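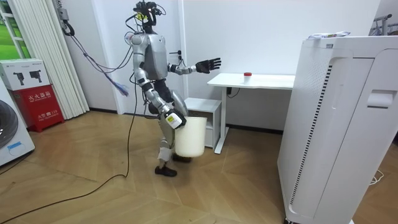

Bike shops should put their workshop prices on the wall

By Sunita Rajput

I have been buying bicycles and having them mended for most of my adult life, and I still can't tell you what a gear service costs before I walk into a shop. Most shops will tell you the price of a new e-bike to the pound. One in the window at Vorkamden Cycles was marked £3897 in September. Ask the same shop what it charges to fit a rear wheel bearing and you get "depends what we find".

I accept that it sometimes does depend. A seized seatpost can take five minutes or a whole afternoon. But most workshop jobs are the ordinary ones: brake pads, cables, a chain, a puncture on a hub motor wheel. The mechanic knows how long they take, and the owner knows what an hour costs. Those two numbers could go on a board by the door tomorrow.

The usual argument against this is that a rival will see the board and charge a bit less. I put this to Madhu Chaudhary, who runs the workshop at Graltmont. Her prices have been on the wall for four years. She said the shop down the road did undercut her on punctures, and she lost some punctures. She kept the full services, and those are what pay the rent.
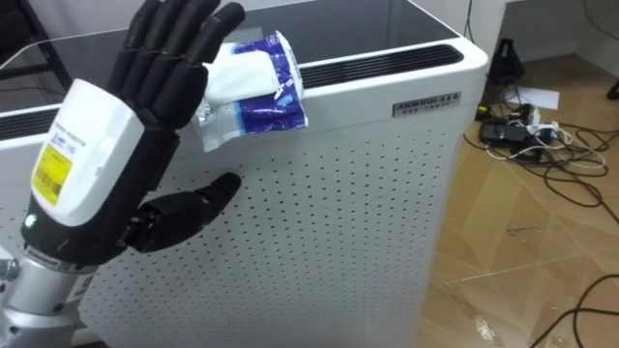
Page last changed: 16 December 2023

E-bikes make the case stronger. Many of the people buying them are coming back to cycling after a long gap, or have never owned a decent bike. They don't know that a chain on a mid-drive motor wears out sooner than the one on their old tourer. When the first bill comes to £187 they think they have been robbed. Usually they haven't. They just had no idea what to expect, and a sheet of paper handed over with the new bike would have helped a lot.
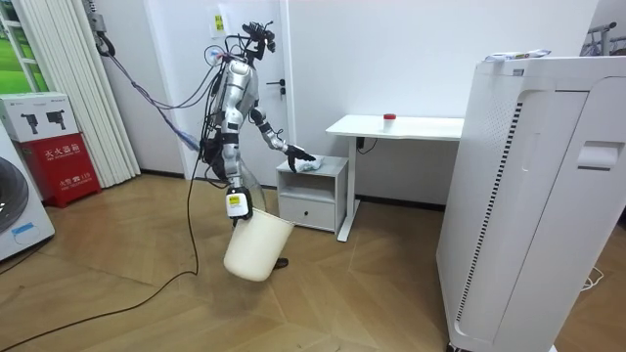
Cleaning charges are the worst of the lot. I have seen them added to a bill after the work was done, under "sundries", with no mention when the bike was dropped off. A mechanic is right to want paying for scraping mud off a bottom bracket. So say so, and give the customer the choice. A plain plastic bucket like the white one in the picture, some warm water and an old brush will get most bikes clean enough to work on, and plenty of owners would do it at home to save £9.

Online sellers such as Brekudico and Hrytsenko send out bikes with no workshop behind them at all, so their customers end up at the local shop sooner or later. Some shops turn them away on principle. I would rather they took the work and charged the listed price for it, the same as for anyone else. If the board says what the job costs, there is no need for an argument at the counter about where the bike came from.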